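The Skokness Boat

My gran always said the ferry to Skokness ran on gossip and diesel, and that if you cut off either one it'd stop halfway.

I started on her in March, the year I dropped out of college. On the boat, I mean, the Tanen. She was older than my mum and a good deal louder. She took 13 cars if the drivers were friendly with each other, and up to 56 people if it wasn't raining, because when it rained they all wanted to be inside and inside was two benches and a tea urn. My job was ropes, tickets, and shouting at people who left their handbrakes off.

The skipper was Elīna Mockus. She'd come over from Latvia to pick daffodils and somehow ended up with a master's ticket and the only decent parking space at the slipway. I was scared stiff of her for the first month. She never raised her voice, she just looked at whatever you'd done until you did it again.

"You tie like you are wrapping a present," she told me on my second morning.

I tied it again.

The crossing took 17 minutes. You wouldn't think much could happen in that, but people tell you things on a ferry that they'd never tell you on land (I think it's having something to look at that isn't your face). I knew who was selling up and who was having the knee done. I knew old Gál from the garage had been seeing the woman from the post office for six years and that both of them thought it was a secret. He crossed at ten past seven every morning with a flask and a wet dog and he never once bought a return, just two singles, as if he might not be coming back this time.

And of course everybody talked about the tunnel. 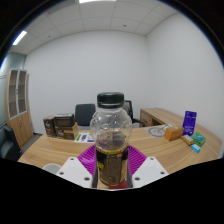

Not much left in this one.

The tunnel had been coming since before I was born. There'd be a meeting in the school hall, and a man from the mainland with a map, and then it would all go quiet for another few years. So when they said it was really happening I didn't believe it, and I don't think Elīna did either, until the drilling started and you could feel it through the slipway in your boots. After that she got a bit short with people. A lad asked her if she was looking forward to having her mornings free and she made him reverse on twice.

The last winter was a rotten one. We lost nine days to wind in January alone, and each time we were tied up there'd be somebody on the quay saying well, it won't matter soon, will it? I had a go at one of them. He was my uncle, so that was Sunday dinners off for a while.

On the final evening I'd expected a crowd, and there was one for the six o'clock, with a fiddle and a lot of crying from people who'd moaned about us for years. But there was one more run after that, to bring the boat home, and we had hardly anyone on. Gál was there with the dog. There was a young couple who'd only been over to look at a cottage and hadn't a clue it was the last one. And there was Luno, the harbour cat, who wasn't supposed to cross at all and was asleep on the life jackets.

Halfway over, Elīna called me up to the wheelhouse. I thought I'd left something undone.

"Take her," she said.

"I'm not allowed."

"Who will they tell?"

So I took her. It was flat calm, wouldn't you know it, after the winter we'd had – you could see both lots of lights, and a row of new orange ones where the tunnel road came down behind the church. The wheel was warm where her hands had been. She stood behind me and corrected me with one finger on my shoulder, left, left, a bit more, and she didn't say anything else until we were nearly in.

I'd done 39 months by then and I went down and made the rope fast without thinking about it. When I looked up she was leaning out of the wheelhouse window, staring at my knot.

She looked at it for ages. Then she went in and switched the engine off.

Gál got off last. He patted the rail, told the dog to hurry up, and asked me what time we were sailing in the morning.

"Ten past seven," I said.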